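Glass-topped tables and printed tableware: frequently asked questions

Skimance Home Help > Dining > Care and use

Last reviewed September 28, 2020

Can I put a tablecloth under the glass instead of over it?

Yes, provided the glass is a separate sheet resting on a frame or on a solid top. The cloth must lie completely flat. A fold or a thick hem under one side lifts the sheet and lets it rock. Trim or turn under any excess so that the cloth does not bunch where the glass is supported. Do not place a cloth between the glass and its support if the glass is held by suction discs or glued pads.

What sort of cloth works best?

A thin woven cotton or a flat vinyl cloth. Avoid embroidery, lace with raised edging and anything quilted. Vinyl can cling to glass in warm rooms and leave cloudy patches that look like dirt but do not wipe off the upper face. Lift the sheet and clean both sides to remove them.

How do I lift the glass to change the cloth?

With two people, one on each side, hands flat under the edge. Clear the table first. Lift straight up and stand the sheet on folded towels against a wall. A round sheet will roll, so one person stays with it. The Stastlow round table has a top weighing 33 kg and should never be lifted by one person.

Moisture has got under the glass. Does it matter?

It does if it stays there. Cotton trapped under glass dries very slowly and can mark both the cloth and the surface beneath. Lift the sheet, remove the cloth and leave everything open until dry.

Can I put hot dishes directly on the glass?

No. Use a mat or trivet under anything straight from the oven or hob, including on toughened glass. Plates at normal serving temperature are fine.

Will ceramic plates scratch the glass?

The glazed part will not. The foot ring on the underside is often left unglazed and can be rough. Run a fingertip round it. If it catches, smooth it with fine wet sandpaper, rinse the plate and check again. Set plates down flat and do not slide them across the table. Most scratches we are asked about come from grit under a plate that has been pushed.

How should I pick up a plate with a shaped rim?

By the broad part of a lobe, with support on both faces of the rim. The narrow points between lobes are where chips usually start. Do not carry a stack of shaped plates by the rims. Put both hands under the bottom plate.

Are printed plates safe in the dishwasher?

It depends on where the print sits. Under-glaze decoration is covered by the glaze and is generally suitable. On-glaze decoration lies on top and will fade. Tilt the plate under a lamp: if the shine breaks at the edge of the pattern, or you can feel the pattern, treat it as on-glaze and wash by hand. The maker's mark or leaflet takes priority over this test.

The coloured line around the rim is wearing away. Why?

Rim lines take more wear than the centre of the plate, from stacking, from rack prongs and from cutlery. Leave space between plates in the rack and use a lower temperature. A worn line cannot be restored at home.

Do plates and bowls on a glass table have to match?

No. With a patterned cloth showing through, the simplest method is to keep one colour running through most of the pieces and let the bowls differ. 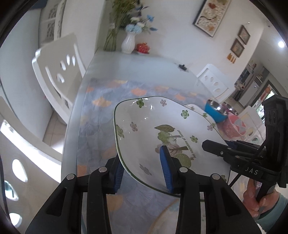 Lobed plate with "An expanse of forest" lettering, over a patterned cloth under glass.

Can steel-lined bowls go in the microwave?

No. This applies to any bowl with a metal interior, whatever the outside is made of. They are also poor at showing how hot the contents are if double-walled, so test food before serving it to children.

How do I clean white dining chairs with cut-out backs?

Use a soft cloth and warm water with a little washing-up liquid. For the holes, thread the cloth through and draw it back and forth. Grease from fingers collects on the inside edges first. Do not use scouring cream on painted or plastic chairs.

Which Skimance products does this page cover?

The Stastlow tables and chairs and the Gondorari tableware range. Shao glass tops sold separately have their own fitting sheet, number 244. General advice on chipped glass is on sheet 193.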